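4.2 착용 일기에 나타난 재유행의 시간 감각

설문 결과만 놓고 보면 1990년대 말 실루엣의 귀환은 꽤 단순한 이야기처럼 보인다. 응답자 228명 대부분이 낮은 허리선의 바지와 짧은 기장의 니트를 '요즘 옷'으로 분류했고, 그 옷의 원형이 언제 나왔는지는 크게 신경 쓰지 않았다. 그런데 착용 일기를 펼치는 순간 그림이 훨씬 풍성해진다! 일기를 끝까지 작성한 참여자 17명의 기록에는 같은 바지 한 벌을 두고도 '엄마 옷장 냄새', '중학교 때 못 사 입은 것', '처음 보는 모양'이라는 말이 나란히 등장한다. 연구자로서 이보다 반가운 자료는 드물다.

우리가 특히 주목한 것은 옷을 입고 밖으로 나가는 대목이다. 기존의 복고 연구는 매장과 화보, 그리고 온라인 게시물에 자료가 몰려 있어서 출퇴근길이나 저녁 산책처럼 평범한 이동 중의 착용 경험은 거의 다루지 않았다. Koltport 지역 참여자들의 일기는 바로 그 빈자리를 채워 준다. 이들은 거울 앞에서보다 길 위에서 자기 옷을 훨씬 자세하게 적었다. 밑단이 바닥에 끌리는 느낌, 주머니가 얕아 열쇠가 자꾸 신경 쓰이는 일, 맞은편 사람의 시선이 신발에 머무는 찰나 같은 것들이다. 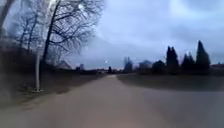 그림 3. 포장된 보행로와 길가의 잔디, 잎이 진 나무.

이런 서술은 세대에 따라 결이 뚜렷하게 갈렸다. 원래 유행을 겪은 참여자들은 몸의 변화를 먼저 적었다. 예전에는 의식하지 않던 허리선이 이제는 앉을 때마다 느껴진다고 했고, 그러면서도 다시 입는 일을 즐거워했다(한 참여자는 같은 바지를 일주일에 네 번 입고 네 번 다 다른 이유를 적어 냈다). 반면 처음 접한 참여자들은 옷을 조합의 재료로 다루었다. 통 넓은 바지 위에 운동용 상의를 입고 그 위에 할아버지의 정장 조끼를 걸치는 식이다. 시대 고증에는 거의 관심이 없고, 바로 그 무심함 덕분에 조합이 놀랄 만큼 자유롭다.

일기에서 추출한 착용 장면 56건을 다시 읽으며 우리는 '회고', '보상', '발견'이라는 세 범주를 세웠다. 회고는 입어 본 옷을 다시 입는 경험이고, 보상은 갖고 싶었으나 갖지 못한 옷을 뒤늦게 손에 넣는 경험이며, 발견은 과거를 경유하지 않고 옷을 만나는 경험이다. 흥미롭게도 가장 긴 서술은 보상에서 나왔다. 가격과 매장 이름, 심지어 그때 함께 있던 친구의 옷차림까지 또렷하게 적혀 있다. 갖지 못한 옷에 대한 기억이 이렇게 세밀할 수 있다는 점은 예비 조사 단계에서 전혀 예상하지 못했고, 공동 코딩 회의에서도 가장 오래 이야기한 주제였다.

상표의 역할도 다시 생각해 볼 만하다. 현지 브랜드 Csonka의 복각 재킷은 여러 일기에 등장하지만, 참여자들이 상표를 언급하는 방식은 서로 달랐다. 회고형 서술에서는 상표가 첫 문장에 나오고, 발견형 서술에서는 끝까지 나오지 않거나 세탁 표시를 확인하다가 우연히 적힌다. 중고 시장인 Sutden에서 구한 옷이라면 차이가 더 벌어진다. 이곳에서는 상표가 떨어져 나간 옷도 활발하게 거래되며, 젊은 참여자들은 출처를 모른다는 점을 오히려 매력으로 꼽았다. 복고 소비를 상표 충성도로 설명해 온 모형이 이 자료 앞에서는 잘 맞지 않는다.

저녁 시간대의 기록은 따로 분석할 가치가 있다. 낮의 일기가 색과 어울림을 다룬다면, 해가 진 뒤의 일기는 광택과 소리, 촉감 쪽으로 옮겨 간다. 나일론 점퍼가 스치는 소리를 '걸음의 박자'라고 적은 참여자도 있었다. 같은 옷이 하루 안에서 다른 옷이 되는 셈인데, 낮의 조명 아래 촬영된 화보만으로는 좀처럼 포착하기 어려운 변화다.

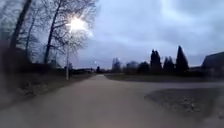 그림 4. 구름 낀 하늘 아래 켜진 가로등과 잎 없는 나무들.

Irén Kozma는 초고를 읽고 우리의 범주가 지나치게 깔끔하다는 의견을 보내왔다. 한 사람이 같은 외투를 입고도 아침에는 회고하고 저녁에는 발견할 수 있으며, 범주는 사람이나 옷에 붙일 것이 아니라 장면 하나하나에 붙여야 한다는 지적이었다. 특히 물려받은 옷은 세 범주 어디에도 온전히 들어가지 않는다고 했다. 입는 사람에게는 처음이지만 옷에는 이미 남의 기억이 배어 있기 때문이다.

우리는 이 제안을 기꺼이 받아들여 분석 단위를 참여자에서 장면으로 바꾸고 전체 자료를 다시 코딩했다. 결과는 기대 이상으로 흥미로웠다. 한 가지 범주에만 머무는 참여자는 오히려 소수였고, 많은 이들이 며칠 사이에 두 범주를 오갔다. 물려받은 옷의 장면에는 복수 코드를 허용했으며, 그 세부 분포는 Stostavora 지역의 비교 자료와 함께 4.3절에서 다룬다.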